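Suche nach: Suchbegriff eingeben

Abgelegt unter: Tagebuch / Kirche & Ökumene

Donnerstag, spät am Abend

Ich müsste längst schlafen, aber ich bin viel zu wach dafür. Wir waren heute den ganzen Tag zum Vorbereitungstreffen in Jirkevden, und ich muss das aufschreiben, bevor mir die Hälfte wieder wegrutscht.

Also von vorn. Es geht um das gemeinsame Morgenlob, das unsere Gemeinde im März mit den äthiopisch-orthodoxen Geschwistern aus Aken halten will. Vor einem Jahr hätte ich gesagt, das wird ein freundlicher Nachmittag mit Kuchen und zwei Grußworten. Und jetzt sitzen wir da und reden über Psalmtöne! Obsa Wako hatte die Ordnung der Gesänge mitgebracht, handgeschrieben, auf Ge'ez und darunter die deutsche Umschrift, und er hat uns eine Stelle so lange vorgesungen, bis sogar der Bass aus der letzten Reihe mitkam. Ich kann nicht beschreiben, wie das klingt. Man hört es im Brustkorb, bevor man es versteht.

Wir haben Psalm 144 gelernt. Oder 145, je nachdem, wessen Bibel man aufschlägt, und genau darüber haben wir dann eine gute Weile gesprochen. Die orthodoxe Zählung folgt der Septuaginta, unsere der hebräischen, das wusste ich natürlich irgendwoher, aber es ist etwas anderes, wenn man gemeinsam am Tisch sitzt und auf einmal alle im falschen Psalm sind. Bezawit Zeleke hat so gelacht, dass sie die Brille absetzen musste. Jetzt stehen im Liedblatt beide Zahlen, mit Schrägstrich, und ich bin richtig glücklich über diesen Schrägstrich.

Danach das schwierige Thema: Abendmahl, Eucharistie, wer mit wem. Ich hatte Bauchweh davor, ich gebe es zu. Aber es wurde ein gutes Gespräch, weil keiner so tat, als sei das nur eine Formsache. Obsa hat erklärt, was das Fasten vor der Kommunion für ihn bedeutet, seit er ein Junge war, und unsere Pastorin hat erzählt, wie weh es ihr tut, dass man nicht gemeinsam an den Tisch kann. Beides stand im Raum und durfte stehen bleiben. Wir feiern also keine Eucharistie, wir singen, beten und segnen am Ende das Brot, das dann alle miteinander teilen. Bezawit backt es mit den Frauen aus ihrer Gemeinde, ich darf am Vorabend helfen kommen (ich! die schon an Hefezöpfen scheitert!).

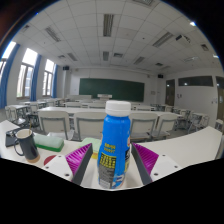 Blaue Flasche, dahinter die Schulbänke.

Nach der Pause kam die Geschichte mit dem Konzil von Chalkedon. Ich hatte mir vorgenommen, den Mund zu halten, aber es hat mich so gepackt. 451, eine Formel über die zwei Naturen Christi, und bis heute gehen die Kirchen deswegen getrennte Wege. Obsa sagt »miaphysitisch« und legt Wert darauf, dass man es nicht mit »monophysitisch« verwechselt, und er hat recht, ich habe es jahrelang verwechselt. Er hat es mit zwei Sätzen aus Kyrill so klar gemacht, dass ich mir den Zettel abgeschrieben und ins Gesangbuch gelegt habe. Im Studium habe ich dafür ein halbes Semester gebraucht und es am Ende trotzdem nicht verstanden.

Praktisches, damit ich es morgen noch weiß: Beginn um 7 Uhr früh, da ist mit den Orthodoxen nicht zu reden, und ich finde es großartig. Fünf Lesungen, davon zwei auf Amharisch. Die Trommeln kommen mit dem Wagen aus Aken. Der Chor Nadila übernimmt das Kyrie und das Schlusslied, Probe ist noch offen, ich muss die Noten kopieren und beim Kopierer Papier nachlegen. Carrasco vom Kirchenkreis hat uns 3000 Euro für Fahrtkosten, Liedblätter und Frühstück zugesagt! Ich hatte mit einem warmen Händedruck gerechnet.

Und dann auf der Rückfahrt, es war schon dunkel, hat Bezawit hinten im Bus leise das Halleluja angestimmt, das wir mittags geübt hatten. Erst sie allein, dann Obsa, dann wir anderen, ziemlich schief, und der Fahrer hat das Radio ausgemacht. Ich hatte Tränen in den Augen und habe so getan, als suchte ich etwas in der Tasche.

Ich habe ja viele ökumenische Papiere gelesen in meinem Leben, manche habe ich sogar gern gelesen. Aber dass ich mich auf einen Gottesdienst so freue wie früher auf Weihnachten, das ist lange her. Ich übe jetzt jeden Morgen beim Zähneputzen die Antwortrufe.

Morgen früh als Erstes Obsa anrufen wegen der dritten Lesung, und die Küsterin fragen, ob wir die Teppiche vorn ausrollen dürfen. Die Schuhe ziehen wir nämlich alle aus. Dicke Socken!

Letzte Einträge
Passionsandacht im Kerzenlicht
Was ich beim Bibelkreis nicht gefragt habe
Orgelpfeifen und kalte Finger
Lesefrüchte: Athanasius am Küchentisch
Der lange Weg zum neuen Liedblatt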